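Last edited 17 June 2019. Questions go to Arvid, not the front desk pls

## Wash & fold FAQ

**How much per bag?**
12 for a small, 24 for a large. Same price folded or hung.

**Do I have to sort it?**
No. Darks, lights, whatever, all in one bag is fine. Empty your pockets tho.

**Turnaround?**
2 days. Longer in July, half of us are away.

**Can you do wool?**
Hand wash only, ask first. Alžběta does those herself.

**How do you fold t-shirts?**
Flat on the table first, front down, smooth out the hem. Sleeves in, sides in, then up from the bottom. Big sizes get one extra fold so they fit teh shelf bags. 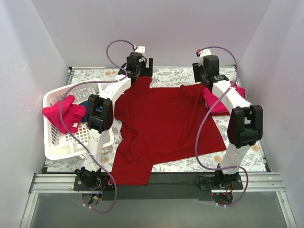
Want them rolled for a suitcase? Write ROLL on the tag. Otherwise you get the square fold.

**Do reds go in with everything else?**
Never. Reds and bright pinks run together on cold, separate load, no extra charge.

**Something's missing from my bag**
Call Cornelau Street with your tag number. Usually a sock, usually in the dryer.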